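10/28/23

Gut bugs may hold clue to stiff joints in over-60s, Endotbridge study finds

ENDOTBRIDGE - for immediate release

A two-year study of 2,100 older adults has found a link between the mix of bacteria in the gut and how stiff people's joints feel first thing in the morning. Results out today from the Suwannarat Institute.

Everyone who took part kept a daily stiffness diary. 800 of them also gave stool and blood samples every three months. Those with a wider range of gut bacteria reported shorter spells of stiffness, even after age, weight and painkiller use were taken into acount.

Main points:
- stiffness on waking lasted longest in people with the narrowest range of bacteria
- link was stronger in knees and hands, weaker in hips
- no clear difference between men and women

The team then looked at one small molecule, made when bacteria break down fibre from oats, beans and the like. Levels in the blood were lower in the people with the worst mornings. Lab work on joint cells points the same way, though it is early days.

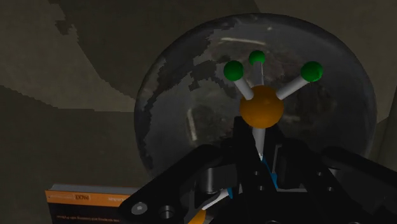 A follow-up trial, named Bunisis, will test whether eating more fibre makes a difference. 400 volunteers, aged 60 and over. Half will get a daily fibre drink, half a dummy drink, for six months. Neither they nor the nurses will know which is which until the end. Sign-up opens in December through GP surgeries in and around Endotbridge.

The study does not show that gut bacteria cause stiff joints. Could be the other way round, as people in pain often eat differently and move less. Anyone on treatment for arthritis should carry on with it and talk to their doctor before making big changes to diet.

Funding came from the Gukness Trust, which had no say in the design or or the write-up. Full paper and data tables available on request from the institute's press desk. Interviews by phone only this week please.

ENDS

Get our health research news by email once a month. Enter your address to subscribe. You can unsubscribe at any time.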